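Relavby guild admits 4 members, sets election rules

The Relavby Guild of Instrument Makers admitted four new freemen at its October court on Saturday, bringing the membership to 73. The candidates made their declarations before the Master, Cor Kuipers, and signed the roll. Three entered by apprenticeship and one by redemption.
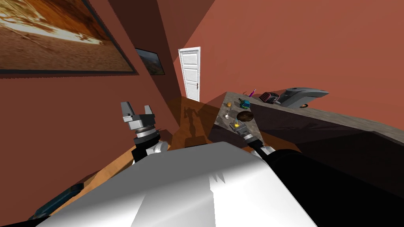

Election of wardens

The court also approved revised rules for the election of wardens. Nominations must carry two signatures and reach the clerk 23 days before the vote. Postal ballots will be accepted for the first time. The revision passed on a show of hands, with no votes against.

Kuipers said the old rules "assumed every member lived within walking distance of the hall." Roughly a third now live in Nevitz or farther out.

The redemption fee is unchanged. The quarterly fee for members over 68 is reduced by half, effective from the next billing period. Applications for the spring ceremony should be sent to the clerk at the Havlíček Street office.
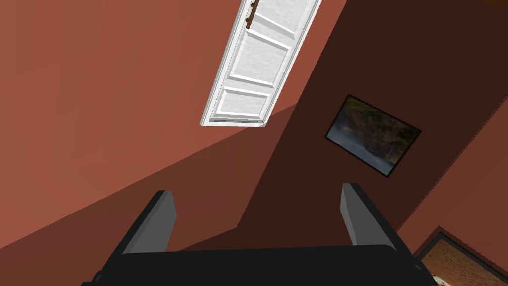 Open gripper, computer rendering.

The next court sits at 6 p.m. in the lower hall.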